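Pouring, week whatever

ok quick one, eating lunch while typing this. The pouring runs are done!! 779 demos in total, two arms, one holds the bottle and the other deals with the glass. Trained the policy overnight, came in at 7 am to look at the numbers like a kid at Christmas.

Short version. Old method (just copy the arm motions, fixed chunk length) got 25 out of 40. New one, where the policy picks its own chunk length depending on how fast things are changing, got 36 out of 40. Same demos, same network size, same bottle. I ran the eval twice becuase I didn't believe it.

What changed: long chunks on the way to the glass, short ones once the bottle starts tipping. That's it basically. Nhi Lục suggested it back in April and I said it'd be too jerky. It is a bit jerky. Still pours better.

The four misses were all late stops, so too much juice. Not one missed glass. The Mirken baseline fails the other way, stops early and just sits there. No idea why yet.

Wrist view is what the policy leans on most, going by the ablation. Take it out and everything falls apart, even with both the other cameras on.
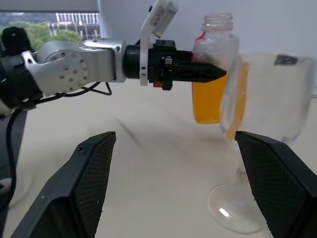
Wrist cam, orange juice and the wine glass. Blurry glass, sorry not sorry, the policy gets the same pixels.

Next: thicker liquids, then a mug you cant see through. Also need to clean up the Tillora logging script before anyone else opens it. More when I have plots.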